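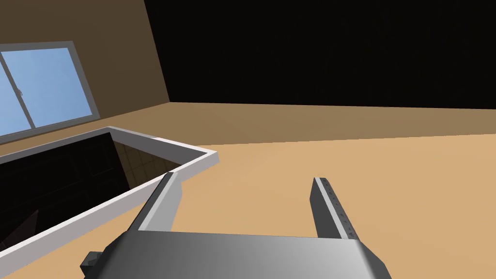 Filed under: Home & Garden > Composting > Worm Bins

Worm bin has gone sour and everyone is trying to leave, do I start over?

Posted by Hunita

Okay, so I've had a worm bin going in the laundry room since December and for the first couple of months I was insufferable about it. I told people at work. I told my dentist. It ate all my coffee grounds and banana peels, it smelled like a walk in the woods, and I'd lift the lid at night with a flashlight just to look at them. Happy worms, happy me.

Then we had family staying for a while and the amount of kitchen scraps just about tripled. Lots of melon rind, a whole bag of salad that had gone slimy, leftover rice, and (I'm confessing this one up front) most of a pineapple, including the top. I figured more people, more food, the worms would have a party. I kept burying it in the same corner because that corner seemed to be where they liked to hang out.

Now the bin smells like vinegar when I open it, sort of vinegar and old beer, and when I came down this morning there were worms all over the underside of the lid and a bunch in the rim. Five or six had made it out onto the floor and dried up by the dryer, which made me feel awful. There are also a lot of tiny white things crawling on the pineapple. They're smaller than a sesame seed and they don't seem to jump. And the bottom is soupy. I tipped it a little and could hear it slosh.

Some details in case they matter. It's a plain plastic storage tote with a lid, I drilled holes along the top edge but none in the bottom because I didn't want drips on the floor. Bedding is shredded newspaper and some cardboard, though I'll admit I haven't added any in a long time. I bought a pound of red wigglers to start with. The room gets warm when the dryer runs but not what I'd call hot. I've never added any dirt or eggshells or anything like that.

What I want to know:

Do I dump the whole thing and start over with new worms, or can this be saved? I'd really rather save it, I'm attached.

Are the white things going to hurt the worms or get into my house?

And should I be leaving the lid on or off tonight? I don't want to wake up to another bunch of dried worms, but it seems like they want air. My sister says to sprinkle baking soda on it, and I did put a little on but then got nervous and scooped it back out.

Thanks in advance, and please be gentle about the pineapple, I know.

Ramanauskas
1,531 posts

Don't dump it! I have done exactly this, more than once, and I've still got worms descended from that same first batch. What you've got is a bin that's overfed, too wet and too acidic, and all of those get fixed with the same afternoon's work.

Your worms climbing the lid is them telling you the bottom isn't livable. When you pile a lot of sweet, juicy stuff in one spot (melon is basically water, and pineapple is water plus acid plus sugar) it starts to ferment before the worms can get to it. That's your beer smell. The liquid runs down, fills up all the little air gaps, and the bottom half of the bin goes airless. So they go up. If there's a hole at the top, they go out.

Here's what I'd do today, in this order.

Spread an old shower curtain or a couple of flattened trash bags on the floor under a bright light. Tip the bin out gently into a big heap, or scoop it if it's too heavy. Pick out all the food you can still recognize as food. Pineapple, rind, rice, slimy lettuce, all of it, and get it out of the house. Outside compost or the trash, I wouldn't try to save any for later. The rice has got to go too, it turns into a sour paste and mites love it.

Leave the rest in the heap for ten or fifteen minutes. The worms will head down to get away from the light, and that gives you time to rinse out the tote and deal with the bottom. Pour off the soup. Please don't put it on your houseplants. People will tell you it's worm tea and it's wonderful, but the stuff that drains from a sour bin is just rotten juice, and I killed a very nice fern with it.

Now bedding, and way more than you think. Fill the tote at least halfway with torn cardboard. Corrugated is best, egg cartons are great, toilet paper tubes are fine. Shredded newspaper on its own mats down like wet felt and then no air gets through, so if you use it, mix it with something stiff. I'd put the cardboard in dry this time. Normally you'd dampen it first, but your old bedding is wet enough for both. Put your heap of worms and wet stuff on top, fold it through a bit with your hands, and finish with another few inches of dry cardboard over everything.

For the sourness, crush up some eggshells as fine as you can get them and scatter in a good handful. I bake mine when the oven's already on for dinner and then whiz them in an old coffee grinder. Skip the baking soda. It's salty, as far as worms are concerned, and it fizzes when it hits anything acidic. I doubt the pinch you used did any harm though, so don't lose sleep.

Then no food. None! I'd give it two weeks, and even then start with something small, like half a banana peel, and look at it a few days later. If it's mostly gone, feed a little more, in a different corner. I go clockwise and stick a popsicle stick where the last feeding went, otherwise I can't remember.

Lid off tonight, with a light on in the room. They won't crawl out into the light, it's the dark they travel in. I hung a clamp lamp over mine for three nights the first time I messed up, and my electric bill survived. After that put the lid back on, but propped open on one side with a clothespin.

The white things are mites almost for sure, if they're slow and round and not jumping. If they jump they're springtails, and those are no trouble at all. The mites like it wet and sour and they'll drop way down once it isn't. They're after the rotting food and won't bother your healthy worms, and they won't go far from the bin, a dry house is no good to them. If you want to speed things along, lay a slice of bread on the surface overnight, then lift it out in the morning covered in mites and throw it away. It's disgusting and very satisfying.

One more thing, the missing bottom holes. Plenty of people run a bin without any, me included for a while, but then you've got to be strict about adding dry stuff each time you feed. I finally drilled mine and set the tote inside a second tote with a couple of bricks to hold it up. No drips on the floor, and I can check for liquid by lifting the top one out. If you go that way, glue a bit of window screen over the holes or you'll have worms in the basement apartment, so to speak.

Sorry this got long. I get excited.

Urkum
50 posts

just start over, worms are cheap. I paid less than a pizza for mine. also citrus and pineapple are poison to them so most are probably dying anyway. keep it outside next time

Hinura
1,033 posts

I'm going to disagree with Urkum a little (sorry!). Pineapple isn't poison, it's just too much acid in one go for a small bin. I put in the odd bit of orange peel and they get around to it, slowly, after everything else is finished. And moving outdoors depends so much on where you live. Mine were on the back porch one summer and it hit 110 out there, and I lost the entire bin in one afternoon. I still feel bad about it. A laundry room sounds perfect to me, I'd just scoot the tote over to the wall farthest from the dryer.

Ramanauskas covered nearly everything and I'd follow all that. I only have a few bits to add.

Before you rebuild it, do the squeeze test. Grab a handful of bedding and squeeze. You want one or two drops, like a wrung-out sponge. If it runs down your wrist, more cardboard. I do this every time I feed and it's saved me a bunch of grief.

I freeze my scraps now. All of it goes in an old yogurt tub in the freezer, and I let it thaw in the sink before it goes in the bin. Freezing breaks the food down so the worms get through it faster, and it kills fruit fly eggs too, which you'll thank yourself for come summer. The best part is that when you have a house full of people, the extra just sits in the freezer until the worms are ready for it. You do need to drain it after it thaws, frozen melon comes out as a puddle.

How much to feed, well, the bag my worms came in said a pound of worms will eat half a pound of food a day, and I have never once gotten mine to do that. I feed a heaping cup twice a week and that's been good for a bin your size. In winter even less.

Also don't be in a hurry to judge it. You might see hardly any worms for a week after you redo it and panic that they've all died. Mine went and hid in the cardboard, inside the little corrugated tunnels, and I only found them when I peeled a piece apart. Look for the cocoons too, they're like tiny lemons, kind of amber colored. If you're seeing those you're in good shape even if you did lose a few of the grown-ups.

Let us know how it goes with the bread slice, I've only ever used melon rind for mites and I guess you're off melon for a bit.

Hunita

Oh thank you all so much. I did the big dump-out on the floor after lunch and there were SO many more worms than I expected, a whole tangled ball of them under the newspaper on the far side from the pineapple. I filled the tote with egg cartons and two shipping boxes' worth of cardboard, and my hands are a mess from tearing it. It already smells more like wet paper than vinegar.

Found some of the little lemons! I'd been thinking those were seeds.

Lamp is on, lid is off, bread is down. I don't have any eggshells saved up so it's omelets for dinner. I'll look for a second tote this week and try the brick thing, but does it matter what size I drill the bottom holes? The ones along the top are a quarter inch and I'm guessing that's how they got out.

Ramanauskas
1,531 posts

A quarter inch is fine as long as you put screen over them, top ones too. Without screen I'd go down to an eighth, and make more of them. Little ones will still squeeze through but they mostly don't bother when the bin's comfortable. Enjoy the omelets!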